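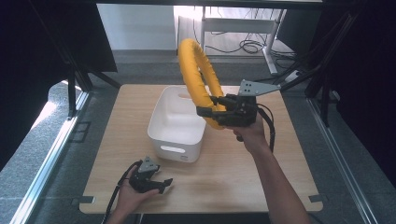 The yellow ring and the white bin, station two.

Rule 16 said that an object was placed when it was at rest and the jaws were clear of it. Phúc Tiêu had written most of the rules at Cindport, but he had not written that one. It came with the contract from Zerell, and he had never had a reason to read it twice.

Barua had read it twice. She was in her second week and kept the rule book open on the chair behind her, where she could reach it between takes.

"It says at rest," she said. "The ring isn't at rest. It leans on the side and then it slides."

"How long does it slide?"

"Long enough that I've let go and started back."

He told her to do one while he watched. She put her hands into the grippers, checked that the left one was open, and waited for the tone. Then she took the ring in the right gripper, carried it upright over the bin, lowered it and opened the jaws. The ring stood for a moment against the wall of the bin. She drew back. The ring went down on its side with a soft sound.

"There," she said.

"The take is good. It's in the bin."

"It's in the bin. Is it placed?"

Phúc looked at the screen. The counter said 1009. Every one of those takes had been passed, most of them by him, and in July they would go to Saramo, where an arm with the same jaws would be taught from them. He thought about the arm opening its jaws and pulling back while the ring was still standing up.

"What would you do instead?" he asked.

"Stay. Open the jaws and keep them there until it stops moving. Then come out."

"That adds time."

"Two seconds. I tried it yesterday, after the session was closed. I didn't record it."

She had been right not to record it. Rule 2 said no trial runs in the log. He had written that one himself, after a bad month, and he was pleased in a small way that somebody had kept to it.

He went to his desk and wrote to Zerell. He asked whether "at rest" applied before the operator withdrew or only at the end of the take. He gave the take count and did not offer an opinion. Then he put station two on hold, which meant a form, and on the form he had to choose between equipment fault, operator fault and other. He chose other. The box next to it asked for a reason and he typed: reading of Rule 16.

The answer came before lunch. It applied before withdrawal. The client had assumed this was understood. Earlier takes could be kept if they were reviewed one by one and marked.

"One by one," Barua said.

"Thirty an hour, if we don't stop to argue."

"Will we argue?"

"Probably — you see more than I do."

He pulled a second chair up to the screen and moved the rule book off hers. Before they started he took a pen and wrote in the margin beside Rule 16, in block letters, WAIT FOR IT TO STOP, and put the date, March 5, 2021, and his initials. After a moment he held out the pen and she put hers under them.

The first take was one of his own. The ring slid. He marked it and opened the next.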